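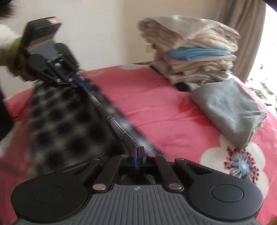

*Plaid garment held between two hand-held grippers; folded cloths on the bed.*

# Prinham folding set: equipment and budget notes

Planning file for the hand-held gripper data used in the Prinham cloth-folding work. It covers what to buy, what to hold as spares, and what is still open before the August order. Model training and storage formats are described in their own files.

Maintainer: Hedvig Sjöberg. Purchasing: Rhun Pritchard.

## Current state

- Collection unit: one matched pair of hand-held grippers, one operator
- Episodes accepted: 692
- Episodes recorded: 738
- Task: folding clothes and household cloths
- Settings: private homes, mostly bedrooms

Rejected episodes stay in `rejected/` with a reason code. The most frequent codes are `track_lost` and `tip_slip`. Both affect the budget below.

## Requested items

| Item | Qty | Supplier | Status |
|---|---|---|---|
| Gripper pair, complete | 2 | Skjelbred | quoted |
| Fingertip set | 62 | Filtia | quoted |
| Linkage pin kit | per pair | Skjelbred | included |
| Hard transport case | per pair | Hundeck | awaiting quote |
| Memory cards | per pair | any | stock |

Order grippers as pairs. Mixed units from different batches need separate calibration of the opening width, and the loader reads only one calibration file per pair.

## Consumables

Fingertips are the main running cost. Heavy woven cloth pulled tight between two grippers wears the contact faces faster than towels or T-shirts do. Replace both tips on a gripper together and log the change in `maintenance.csv`. Episodes recorded after a change and before the next width check are marked `uncal` and are left out of the default split.

The Filtia tips fit without an adapter. Skjelbred sells its own at a higher unit price; Valter Fjeld tried both and found no difference in slip on cotton. Wool was not tested.

## Not in this budget

- Robot arms for replay. Covered by the lab equipment line.
- Operator pay.
- Garments. Operators use what is in the home.

## Open points

1. Hundeck case: confirm that the foam insert can be cut for both grippers with the tips mounted.
2. Lead time on the second pair. If it slips past August, Colm Brophy will extend the current operator's schedule.
3. Repair terms. Skjelbred offers return-to-depot only. Oda Åberg has asked for a price on a loan unit.

## Changes

- Pin kit moved from spares to the main order.
- Fingertip quantity raised after the wear log was reviewed.
- Second laptop removed from the request.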